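Subject: Re: [felarley-sewing] Fading black, and is the dye bath worth it?
Date: 22/01/2025

> I have a black linen shirt that has gone that sad brownish gray
> at the shoulders and down the front. Everything else about it is
> fine, no holes, collar still crisp. Has anyone on here dyed
> something black at home and been happy with it? I'm scared of
> streaks. Also scared of my washing machine.

Oh, I have opinions on this one! I've been dyeing black over black for years, mostly on thrift store stuff, and linen is a great place to start. It soaks up color like crazy. Cotton is nearly as good. Polyester is a whole other headache and I'd skip it.

First thing, check the thread. A lot of store-bought shirts are sewn with polyester thread and it won't take the same dye as the cloth. On black over faded black you mostly get away with it, the thread was black to begin with and it hangs on to its color. Buttons, same story. Mine have come out fine except for one set of shell ones that went a weird purple (I kind of liked them).

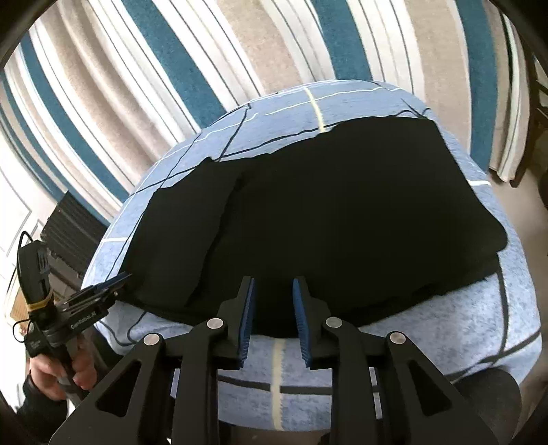
Wash it before you do anything. Twice if you've ever used fabric softener, and don't bother drying it in between. The streaks you're scared of are nearly always from old softener or deodorant that stops the dye getting in. I had a skirt with a big pale patch on the hip and I'm still convinced it was hand lotion.

I use the Kilenari powder, the one in the flat packet, and I go heavier than it says. For a shirt I'd use 2 packets. Black always needs more than you think, and one packet got me a very nice charcoal when I didn't want charcoal. Mix it up in a jar with hot water first and strain it through an old pair of tights, or you'll get specks.

As for the machine, I don't use mine either. I have a big steel pot I got at the Rosenthal flea market back in July and it never sees food. Give the shirt lots of room to move, stir for the first half hour like you mean it, then let it sit and stir whenever you walk past. Salt goes in after the first ten minutes, dissolved.
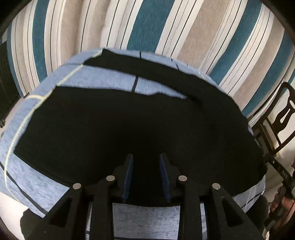
Rinsing takes forever. Cold, then warm, then cold again, and it will still run a bit the first few times you wash it, so keep it away from your towels. After that I wash all my blacks inside out in cold and hang them in the shade. Sun on the line is what gets the shoulders, so I bet that's what happened to yours.

Somebody last year was raving about the Starkon color-keeping detergent. I tried a bottle and couldn't see any difference from the cheap liquid, but my water is pretty hard, so maybe it does better elsewhere?

If you want to see before and after swatches I can bring mine to the next swap. I've got linen, cotton and one very sorry bit of rayon.

Oh, and wear gloves. Long ones.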